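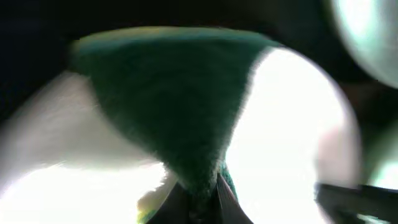
Descale the Flulloreck countertop kettle when a white film covers the base plate or when the boil time for a full fill exceeds 4 minutes. Wipe the outer housing first. A fuzzy green material like this one scratches the housing and must be kept off the window and the base plate.

**4.2 Descaling**

1. Unplug the kettle and let it cool.
2. Fill to the 700 ml mark with cold water.
3. Add one sachet of Grollham descaler. Do not use vinegar in model 562.
4. Plug in, press DESCALE, and close the lid.
5. When the light turns amber, pour the contents into a sink.
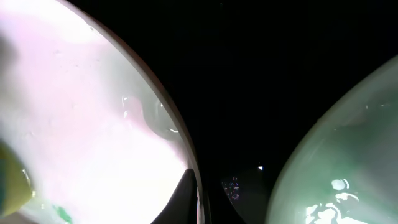 6. Rinse twice with fresh water, filling to the 620 ml mark each time.
7. Boil one full fill and discard it.

> **Caution:** Do not place the kettle or its power base under running water. Moisture in the connector will trip the cutoff.

**Note:** If the amber light stays on after step 7, hold DESCALE until it goes out. The cycle counter is then reset.

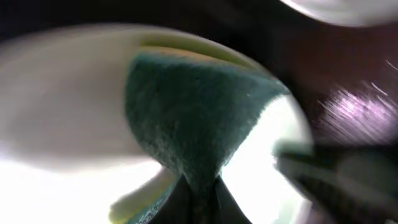 Thomas writes that the film in his kettle came back within a month on well water, and that a second sachet, run as a separate cycle, cleared it. Two cycles in a row are permitted. Do not put two sachets in one fill.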